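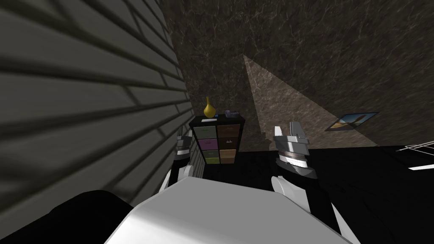

Sister calls for answers after man hurt in Sullby police stop

A woman has asked for an independent inquiry after her brother was left with a broken collarbone during a police stop in Sullby on Sunday evening.

Saranya D'Souza said her brother-in-law's van had been lent to her younger brother, Ashwin Naidu, who was driving it home from a friend's flat on Lill Road when officers pulled him over shortly before 9pm. She said he was taken out of the vehicle, pushed to the ground and handcuffed before anyone asked him his name.

In a series of posts on Sunday night, which had been shared 1501 times by the following afternoon, Ms D'Souza said officers told her brother the van matched one used in a burglary in Iltgate earlier the same day.

"He kept telling them his licence was in his jacket," she wrote. "They could have looked. He was on the pavement with a knee in his back and they were asking him where the others were. There were no others."

Mr Naidu, a kitchen fitter, was taken to the police station in Iltgate and held for four hours. He was released without charge and went to hospital by taxi, where an X-ray showed the break. He has been told he will not be able to lift anything heavy with his left arm for several weeks, and his sister said he had already had to turn down one job.

Police confirmed that a man was stopped on Lill Road and later released with no further action. A spokesman said officers had been given a description of a vehicle wanted in connection with a burglary and that force was used "during the detention of the driver". He said the matter had been passed to the force's professional standards department and that two officers remained on normal duties while it was looked into.

He declined to say whether body-worn video of the stop existed, or whether the family would be allowed to see it.

Jericho Saludo, who lives opposite the spot where the van was stopped, said he went to his window when he saw blue lights on the ceiling. By then Mr Naidu was already on the ground.

"I heard him shout that his shoulder was hurting," Mr Saludo said. "He wasn't fighting them. There was a second car across the road with its door open and you couldn't get past on that side. It went on for maybe ten minutes before they put him in it."

Mr Saludo said he had given his name to an officer at the time but had not been contacted for a statement.

The family has taken on a solicitor, Demetrius Lindqvist, who said a formal complaint would be lodged this week. He wants the police to keep all recordings, radio messages and custody notes from the evening, and has also written to Londex, the firm that runs the parking cameras at the Lill Road end of the high street, asking it not to wipe its footage.

"The first question is what description the officers were given," Mr Lindqvist said. "My client was in a dark green van. We would like to know what colour of van they were looking for, and whether the registration was checked before or after he was handcuffed."

Londex said it had received the letter and would reply to the solicitor directly.

Jaxon Robichaud, who represents Sullby on the town council, said he had received 43 emails on the subject, most of them from people living in or near Lill Road. He has asked the area commander to attend the next public meeting at the library and take questions.

"People want burglaries dealt with, and there have been too many of them this summer," Mr Robichaud said. "They also want to be able to drive home. I've asked for the facts of this to be set out in public as far as they can be, and I'd ask people not to name officers online while it is being looked at."

The burglary in Iltgate, at a house near the old goods yard, took place at lunchtime. Power tools and a bicycle were taken. No one has been arrested over it.

Ms D'Souza said the van was still being held at the police pound on Monday and that her brother had been told he would need to bring proof of ownership to collect it, although it is not registered to him. His tools are inside.

She said the family had not received an apology.

"I'm asking anybody who was on Lill Road and filmed anything to send it to our solicitor," she said. "Even if it's only a few seconds."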